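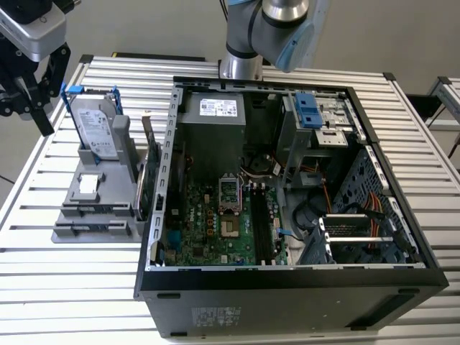 Start with the memory and the drives and leave the board for last, Meenakshi Bajpai told me when I asked how to get more good parts out of an old office desktop, and that's how we've set up the new bench at Pleren.

So here's our news! From June, Pleren is taking in retired desktops from offices and schools around Maso, free of charge. We pull out whatever can be used again (hard drives, memory, expansion cards, the processor if it's still any good) and test each piece before it goes back out. We've handled 2,064 machines so far, and I still get a little thrill opening one up.

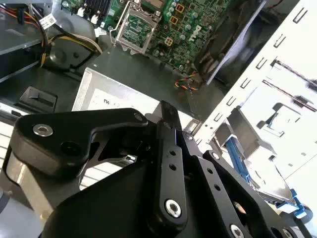
Drop-off is at our Mathias building, side door, from 8 in the morning. Bring up to 5 towers without calling first. More than that, please call so I can clear a shelf! Drives get wiped before anything else happens to them, and you'll get a list of serial numbers by email.
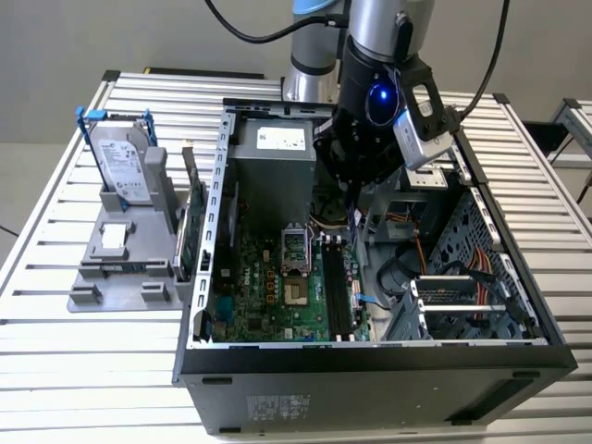

Our partner Prustutix is giving us shelf space for 200 more towers, and tested drives will be on sale there too. Monitors and printers we can't take yet, sorry.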